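Chapter 7
Packing and Portioning

In this chapter
7.1 Package types on the shelf
7.2 Trays, tubs, and dividers
7.3 Fill order
7.4 Setting up a packing table
7.5 Checking a finished tray

Words to know: stand-up pouch, gusset, headspace, divider, fill order, rigid container, flexible package

Chapter 6 followed food products from the processing line to the sealed package. Chapter 7 picks up where the sealed package meets the next container. A bag of crackers may be boxed at the plant, unboxed at a warehouse, set on a shelf, and finally put in a lunch tray by a kitchen worker or a parent. Each of those steps is a packing job, and each one can be done well or badly.

Most people pack something every day without thinking of it as work. In a school kitchen or a catering business it is work, and it takes up a large share of the shift. The kitchen at Judetwood, which you will meet again in Chapter 9, sends out 322 boxed lunches on a regular school day and 219 on a half day. At that scale, a package that has to be turned over twice before it fits will slow down the whole table.

Packages fall into two broad groups. A rigid container keeps its shape whether it is full or empty. Jars, cans, and hard plastic trays are rigid. A flexible package changes shape with its contents and with the way it is held. Bags, wraps, and pouches are flexible. Many packing jobs consist of putting flexible packages into rigid containers, and most of this chapter deals with that kind of job.

The stand-up pouch is a flexible package with a folded base called a gusset. When the pouch is filled, the gusset opens and gives it a flat bottom. The top is usually sealed straight across. Between the seal and the food there is some empty space, called headspace. A worker picking up a pouch will usually take hold of it near the top, where it is thinner and easier to grasp. Held this way, a pouch may tilt, and the packer has to allow for the tilt when bringing it over a tray.

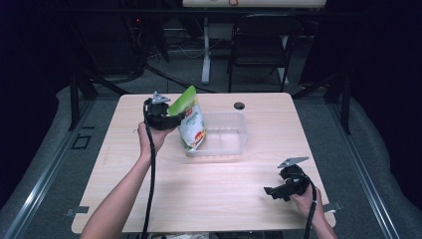

Figure 7.1 A stand-up snack pouch held over a clear plastic tray with rounded corners.

Before packing begins, look at the tray as well as the food. A shallow tray is easy to reach into, but a tall package may stick up above the rim and keep a lid from closing. A divider keeps items apart and also limits the size of anything placed beside it. Measure the space on each side of the divider, then measure the package lying flat. If the package is longer than the space, it must go in at an angle, stand upright, or go in a different tray.

Fill order is the order in which items go into a container. The usual rule is to place heavy and rigid items first, flexible items second, and anything easily crushed last. There are exceptions. Cold items are often held back until just before the lid goes on, even when they are heavy. Section 7.3 gives fill orders for the four tray layouts used in this book, labeled Deng, Onitz, Pretuvlow, and Judetwood after the kitchens that supplied them.

The table matters too. It should be flat, well lit, and wide enough that open trays and waiting packages do not touch. Place the trays directly in front of the packer and the packages to one side. Lids go on the other side.

Before You Read

1. Find three flexible packages at home. Which of them will stand up without support?

2. Choose one container with a lid and one snack package. Write down the inside length, width, and depth of the container. Does the package fit lying flat?

3. A caterer packs 300 trays with two pouches each. Pouches come 24 to a case. How many cases should be opened?

7.1 Package Types on the Shelf

Begin with the packages you already know. Table 7.1 lists nine common types, along with the material each is usually made from and the foods it is used for. As you read, mark the ones sold in your local store and note which have a gusset.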